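The old priory church at Koltivmont: access, layout and what is left to see

I went up to Koltivmont in October, mainly to check the state of the north aisle after the roof work. 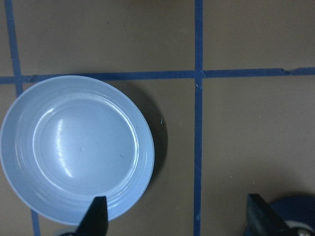

The church stands on a terrace below the ridge, 457 meters above sea level. There are two ways up. The paved road from Ogilvie is narrow but in fair condition, with a gravel lot at the top that holds a dozen cars. The footpath starts behind the old mill at Zilico and climbs through oak scrub for most of its length. It is waymarked in yellow as far as the second gate. After that the marks stop and you follow the wall on your left. I took the footpath up and the road down, which I would suggest to anyone with bad knees, as the upper part of the path is loose stone.

The plan is simple: a nave of four bays, one aisle on the north side, and a square-ended chancel set slightly off the axis of the nave. The offset is visible from the west door if you line up the chancel arch with the east window. The usual explanation is that the chancel was built first, against the rock, and the nave was laid out later by someone working from the other end. I think that is right. The coursing changes at the arch, and the chancel stone is a darker, coarser grade than anything west of it.

The nave walls were limewashed at some point and then scraped, badly. Patches of painted plaster survive above the second and third piers. The third pier has the better piece, a band of red and ocher lozenges with part of a border under it. There is no figure work left that I could find. An older guide sheet mentions a saint with a wheel on the south wall, but that section has been repointed in cement and whatever was there is gone.

The north aisle was closed on my last two visits. It is open again. The new roof is chestnut with lead flashing, and the gutter now discharges into a stone channel instead of straight down the wall. There was still a tide line of damp at knee height in the second bay – it may take a few dry summers to clear. The font has been moved back to its old base near the west end. The base is octagonal and the font is round, so they were probably not made for each other.

The bell is a replacement. The foundry mark reads Flustis, with no year that I could make out from the ladder landing. The ladder itself is locked off above that point.

Practical notes. The door is open from 10 a.m. to 4 p.m. between April and October. Out of season the key is at the bakery in Ogilvie against a deposit. There is no lighting in the chancel, so bring a flashlight if you want to look at the piscina. The spring outside the gate is marked as not for drinking. Phone signal is poor on the terrace and better 200 meters back along the road.

I did not get to the hermit cells on the upper ledge. The chain was across the steps, with a notice about rockfall.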